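Haluvum Community Help > Football > Grassroots and amateur > Statistics and records

How do you decide who gets the assist in a Sunday league?

Posted by farpost_mint, April 2020

I do the stats for Perron, who play in a small amateur league. With no football on I am going back through the season's goals to sort out a proper goals and assists table. The goals are easy, as the referee's card has the scorer on it. The assists are a mess. Some were written down by whoever was standing on the touchline and some were claimed in the group chat the next morning.

The main problems are penalties, rebounds and deflections. Does the player who was fouled get the assist? Does a shot that comes back off the keeper count? Is there an official rule I can point people to?

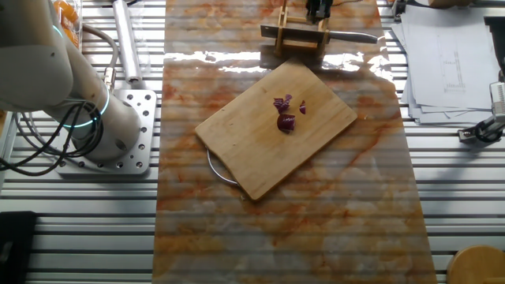
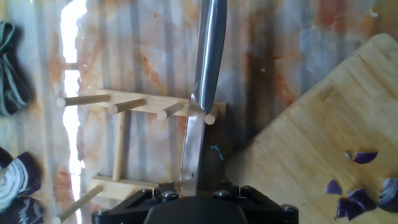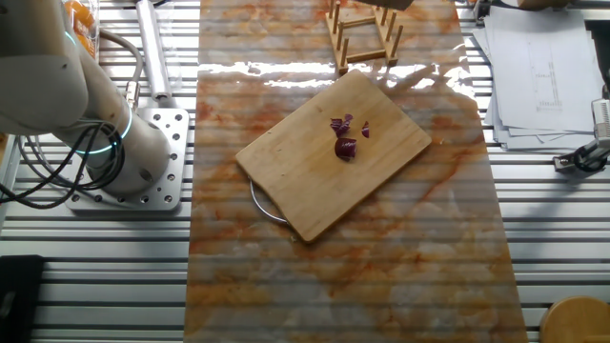

ploltidness_subs_bench

Does your league publish assists itself, or is this only for the club? It makes a difference. If the league has a table you need to use whatever they use, or your totals will never match.

farpost_mint

Only for the club. The league site (it runs on Cevatitz) has a box for assists but it is optional and most teams leave it blank. There are 36 goals to go through and I have an assist marked for fewer than half of them.

slow_left_back

There is no official rule. The Laws of the Game tell you what a goal is and do not mention assists at all. Assists are a statistic, and each competition, newspaper or data company decides how to count them. That is why the same professional player can have different totals depending on where you look. So you are free to choose your own definition, but write it down and stick to it for every goal in the season.

What we use at our club, and I think it is close to what most people would expect:

The assist goes to the last player on the scoring team to touch the ball before the scorer, as long as that touch was a pass, a cross, a header on, or a set piece.

If a defender gets a slight touch on the way through, the assist stands. If the defender controls the ball or clearly changes where it was going, there is no assist. This is the one that causes arguments, so one person decides and the decision is final.

Shots that rebound off the keeper or the woodwork count as an assist for us. Plenty of people do not count them. I would say either is fine. In amateur football the keeper drops a lot of shots, so if you count rebounds your strikers will pick up more assists than you might expect.

Winning a penalty: we do count it, if the player fouled is not the one who takes it. If he takes it himself there is no assist, because you can't assist your own goal. The same goes for a direct free kick, except that we don't count those. I admit that isn't very consistent. It was voted on before I took over the records.

Own goals: no assist for anybody. Some places give one to the player who put the cross in. We don't, as there is no scorer on our side for it to belong to.

Throw-ins and goal kicks count like any other pass. Our keeper got one last November from a long kick in the wind and he is on the table like everyone else.

For the goals where you have no record, leave them as unknown. Don't share them out by guessing. Put a line at the bottom of the table saying how many goals have no assist recorded, which is a different thing from a goal that had no assist. Keep two separate marks for those in your spreadsheet. I use a dash for "no assist" and a question mark for "not known".

One more point about adding goals and assists together. If you rank on the total, decide how you are splitting ties before you look at who is tied. Most goals first, then fewest appearances, is the usual way -- it also stops someone accusing you of picking the order to suit your mates.

1351_utd

just ask the scorer. he knows who passed it to him. we have done it like that for years and its fine

slow_left_back

That works if you ask on the day. It doesn't work months later. I tried it once for a cup run and got two different names for the same goal from the scorer and the man who took the corner.

corner_flag_kev_fan

I agree with most of the long answer above but I would not count penalties won. Think about who is reading the table. If it is for an end of season award, people will want it to mean "made a goal with a pass", and being tripped isn't that. We keep penalties won in a separate column, so the information is still there for anyone who wants it. It takes no extra time once the column exists.

On the practical side, Cevatitz lets you edit old matches if you are the club admin. Open the match, go to the goals tab, and there is a small arrow next to each scorer where you can add the second player. On our version you have to save each goal separately or it loses the change. I lost a whole afternoon's entries that way. It may have been fixed by now, I haven't checked.

For next season, get a sheet for the touchline with these headings: minute, scorer, last pass, how (open play, corner, free kick, penalty, other). Whoever is sub number one fills it in until they come on, then hands it over. Ours goes in the same bag as the flags.

farpost_mint

Thanks, that is what I needed. I have gone with the last touch rule, rebounds counted, penalties won in their own column. I went through the reports in the group chat again and found 4 more assists I am happy with. There were 6 others where people disagreed, so those are down as not known. Two players are level on goals and assists combined and the one with more goals goes first. He has already been told and the other one has asked for the sheet.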